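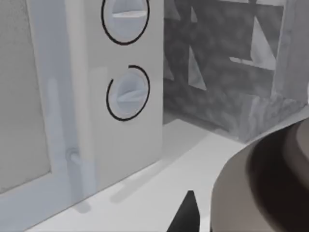
April, 11:40 at night

Long one. Writing fast before I lose it.

Up at 5 to catch the bus to the statehouse. Edem had the seats sorted, bless him, plus a bag of rolls that were gone before the highway. Qiuyue slept the whole way with her coat over her head. I reread my testimony maybe nine times and hated it more each time. Two minutes. They give you two minutes on a waiting period bill and the sponsor gets as long as he likes.

Hearing room too small, as usual. Overflow in the hallway, a speaker on the wall that crackled. I was number 28 on the list. They started late and then the chair moved the bill to the end of the agenda, after something on culvert funding. So we sat. Sat through culverts. I know more about culverts now than I ever planned to.

The bill, for when I read this back and have forgotten – three days between first appointment and procedure, two separate visits, in person both times. It's one day now and the first visit can be by phone. From Kastska the nearest clinic is the one in Prillov and that's most of a morning each way if the pass is clear. Twice. With kids, with a shift job. That was my whole testimony really. I cut the bit about the court cases because Qiuyue said they've all got lawyers for that, tell them about the road.

So I told them about the road. Voice went on the second sentence, came back by the fourth. One of the members was looking at his phone the entire time. The woman at the end wrote something down, I'd love to know what. Got cut off with a line and a half to go, the buzzer is so rude.

The other side had good speakers too, I'll write that down because it's true. A young mother from Sedumby, very calm, said she'd have wanted the three days. I believe her. I wanted to go and ask her whether she'd have wanted them made into law for the rest of us but it wasn't the moment and she was holding a baby. We ended up at the same water fountain and she said "your turn was good" and I said hers was too. Then we both sort of fled.

Edem handed in the petition. 2,598 signatures, in a box that used to hold printer paper. The clerk stamped the top sheet and put it on a cart. Months of Saturday tables outside the hardware store and it goes on a cart! He took it better then me.

Vote was 7 in favor, 4 against. Goes to the floor. We sort of knew. Still felt sick. Senator Owusu voted no, as she'd told us she would, and came out to the hallway after to shake hands. Says the floor count is closer than people think and to call, not email. Calls get tallied. Her aide gave Qiuyue a sheet with the numbers.

Bus home quiet. Someone had a radio show on low, two men arguing about what the court decision means for states like ours, neither of them sounded like they'd ever sat in a clinic waiting room. Asked the driver to turn it off. He did.

Home after 9. Soup. Feet are wrecked, wrong shoes, will I ever learn.

Things for tomorrow – call list from Qiuyue. Want 200 calls in before the floor vote, Edem thinks we can do it from the church hall if they'll let us have the phones. Ring Mom, she'll have watched the stream and will have opinions. Write up the testimony properly with the missing line and a half and put it on here. Pay the electric.

Not sure how I feel. Tired mostly. Glad I went. Kept thinking of the calm woman and the baby on the bus home, hers must have been a long ride aswell.

Bed.

Comments (4)

marlow_k
I was in the hallway and could hear every word even with that speaker. Please do post the rest of it.

Edem A.
It was a good box. I'd like it back.

Tess from Sedumby
We don't agree on this bill, I'd vote for it tomorrow. But I read your diary most weeks and thank you for being fair to the mom who spoke. I know her and she was shaking too.

rhona
Which number do we call if our senator is one of the undecideds? The main switchboard just rings out.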